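# About Tresitz

Tresitz is a small company that teaches grippers to handle the things people have at home. We began in one rented room with a table and a box of kitchen spoons. Today we are a team of 20, and the tables are better, but the work is still done by hand and with much patience.

Our company was started by Dörte Baumgart and Sabine Wendt, who met while repairing packing machines at Kleinschmidt. Dörte leads the technical side. Sabine looks after our customers and also writes most of this page, so please forgive her English.

## The hanger problem

Visitors often ask which object is the most difficult. They expect to hear glass or eggs. Our answer is clothes hangers.

Two hangers that cross each other have many openings, and a gripper finger fits into nearly all of them. During our first large order, for the laundry company Clesell, our machine closed on one hanger and lifted two. The second one swung, came loose and flew over the safety fence. It landed beside Imke Steinbach, who was writing notes at her desk. She was not hurt, but we stopped the machine the same minute and it stayed off for 10 days.

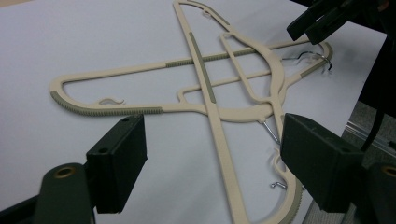
*Crossed hangers between open gripper fingers, the task we now practice most.*

We read the force records of the last 120 lifts before the accident. In six of them the load was too high for one hanger, and the software had accepted it. The limit had been set for wet shirts by mistake and never changed back. It was our fault, and we told Clesell so on the same Sunday we found it. They are still our customer, for which we are grateful.

Since then we have changed how we work:

- The gripper must stop and open if the weight does not match one object.
- Every limit value is checked by a second person, who signs for it.
- The fence is higher, and no desk stands next to it.
- Before a new task goes to the machine, our people do it with hand-held grippers, sorting crossed hangers with a basket beside them.

The last point costs the most time. It has also taught us the most, for example that it often helps to slide the upper hanger sideways before lifting it. 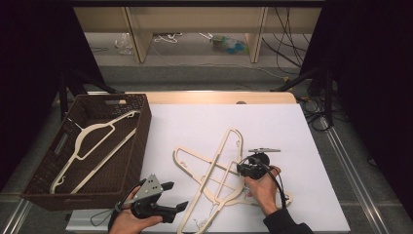
## Who you will meet

Waltraud Thiele is responsible for safety and can stop any test in the house without asking Dörte. Kerstin Fuchs plans the practice sessions and trains new operators. Imke is still with us and now keeps the fault log, which we call Andia. Any customer may read the entries about their own machine.

If you would like to visit, please write to Sabine some days before. We ask all guests to wear closed shoes and to stay behind the yellow line while a machine is running.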